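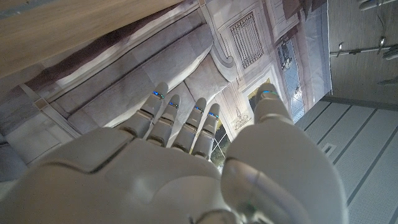 I went to the Orholm site in May with two colleagues, Radoslava Polák and Vojtěch Vávra. We are thinking about setting up something similar on a much smaller budget, and we wanted to see how a group that does it every day has arranged things. The visit took most of a morning. These are my notes, tidied up a little.

Orholm is a half-hour bus ride from the station at Ninddale, then a short walk. The entrance is on the side of the building and easy to miss. Lenka Vrabec met us at the door and ran the tour. She manages the collection floor, so she could answer nearly everything we asked, and when she couldn't she wrote the question down and sent us a reply later.

The project is called Bandura. Its aim is to teach a two-armed robot with humanlike hands to do ordinary tabletop jobs: pick up a bottle, move a box, put a small thing back where it came from. The robot learns from examples, so most of the work is making examples. An operator steers the arms through a task, the system records all the camera views along with the joint positions, and the recording is stored as one episode. Then the table is reset and they go again.

The current batch is set at 2,000 episodes. When we were there they had 362 accepted. Accepted is the important word. Every episode is watched by a second person before it goes in, and anything with a long pause, a bumped table or a missing camera stream is thrown out. Lenka said the reject pile was bigger than they had planned for, and that new operators account for most of it.

We were shown the views from the hand cameras first. These point along the back of the hand toward the fingertips. 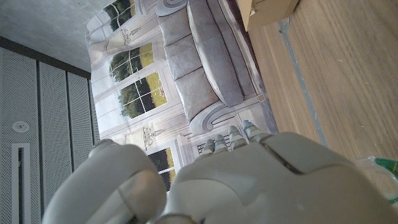 Hand camera view, with the printed living room behind the table.

I had expected the views to be level. They are tilted a long way over, so the sofa and windows on the backdrop run at a slant. Vojtěch asked if the pictures get rotated before training. They don't. The camera is fixed in relation to the hand, and Lenka's view is that the learning system has no need for an upright picture as long as the mounting stays the same from one day to the next. If a mount gets knocked, they stop and check it against a reference picture before recording anything else.

The backdrops were the part Radoslava liked best. They are large prints of room interiors, and the one up that morning was a pale living room with a gray sofa. The group swaps them between blocks of episodes so that the system doesn't tie a task to one particular wall. A block is 300 episodes at most, and after that the print has to change even if the operators are in the middle of a good run. They started with plain curtains and found that the trained arm did poorly as soon as it was moved to a different room. Prints are cheap, they roll up, and one person can hang a new one.

I asked if a flat picture of a room is really as good as a room. Lenka said no, and that they also plan to record in real kitchens and offices, but moving the whole robot takes a day each way.

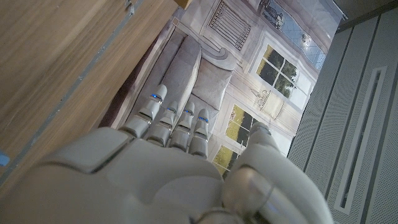
Lighting is kept simple. They use the room's own lights and write down which ones are on. Tape on the table helps with placing objects, and the start positions are varied on purpose from one episode to the next. The list of positions is made up before the session. If the operators choose for themselves, Lenka told us, everything creeps toward the middle of the table within an hour.

After a break for coffee we met Guðlaug Snorradóttir, who trains the operators. A new person gets 30 practice episodes that are never used for anything. She watches the first few closely and mostly tells people to slow down near the object and speed up in between. Beginners do it the other way around – they rush the grasp and then drift back across the table. The hands are the hard part. Closing a gripper is one motion, but with fingers and a thumb there are many ways to take hold of the same bottle, and two operators will rarely do it alike. The group decided not to enforce one style. They do ask each operator to keep to one way of holding a given object through a block.

Vojtěch got to try it. His first attempt was poor and his fourth was decent, though Guðlaug said she would still have rejected it for the pause halfway through.
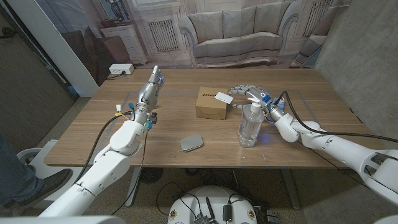
The objects are plain household and packaging items: a cardboard box, a pump bottle, a small bottle with a blue cap. Clear plastic is the one they complain about. It shows up badly on camera and picks up reflections, but people own a lot of clear bottles, so it stays on the list.

Cables took up more of our conversation than I would have guessed. Each hand has its own wiring at the wrist, and a cable that catches can spoil an episode. Guðlaug checks them at the start of each session and again after lunch. She also keeps a written log of faults, which we asked to look at. Most of the entries were connectors.

The storage side was covered by Zdislava Malý in the last part of the visit. Each episode gets a short text label saying what was done, typed by the reviewer instead of the operator. They tried it the other way first and got labels describing what the operator had meant to do. She advised us to settle the label wording before recording anything, and offered to share their list.

For our own plans, Radoslava wants to begin with one arm and a simple gripper, and I agree with her. We will copy the position lists and the second reviewer right away. The backdrops can wait until we have a table that doesn't wobble. Zdislava's label list arrived two days later, and Vojtěch is going through it now to see which tasks we could manage with what we have.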